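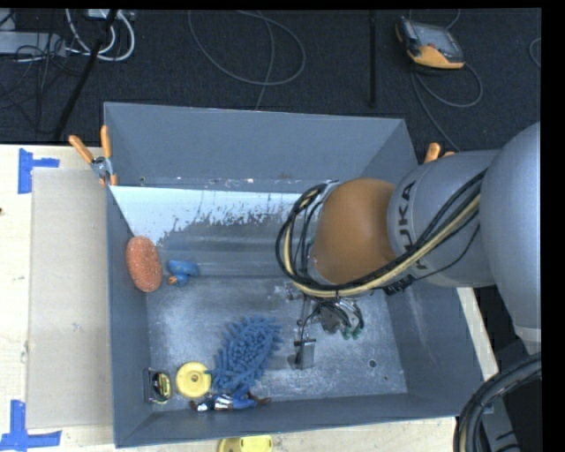
I'd been in the Cudcombe shop for maybe five minutes when the owner told me she owns three kinds of people's junk: hers, her husband's and "the bin's." I had come to ask her about cleaning out a garage, and I figured we'd get to bins eventually. We got there right away!

She runs a small sorting and clear-out business between Cudcombe and Flardale, and before that she spent years behind the counter of a hardware store. "Everybody has a bin," she told me, pouring coffee into two mugs that didn't match. "Gray, usually. It starts out as the car wash bin. Then a sponge goes in, fine, and one of those blue chenille things with the fat fingers, fine. Then somebody drops a tool in there on the way to dinner, and you've lost it."

I asked what she does with a bin like that. I was expecting a system with labels (I love a label), but she laughed at me.

"I leave everything where it is for a minute and look. If you can see the floor of the bin, you're in good shape. People apologize to me about a bin with half a dozen things in it. I had a client in April whose shelf unit held 300 jars of screws. That's a job."

So what goes first? The soft stuff, she said. Sponges and microfiber come out and get a rinse, then hang somewhere with air. She's strict about not putting them back in with anything that has a sharp end or a rusty one. "The chenille catches on everything. You pull it up and two other things come along for the ride."

After that come the small hard pieces — the yellow disc, the little blue whatever-it-is with an orange tip. She has a soft spot for those. "You ask the family what it is and you get four answers. I give it a week on the kitchen counter. If it's still a mystery, it goes."

And the bin? I told her mine was so scratched up I'd been thinking of tossing it. She looked truly offended. "Scratches are what it's for! Mine has marks all over the bottom. I paid two dollars for it at a yard sale and I'd fight you for it."

We talked a while longer about her van, which needs a new clutch, and about a job over on Cerov Street that she's been putting off because of the stairs. On my way out she handed me back my own notebook, which I'd left on top of a paint can, and asked if I wanted a sponge. I took the sponge.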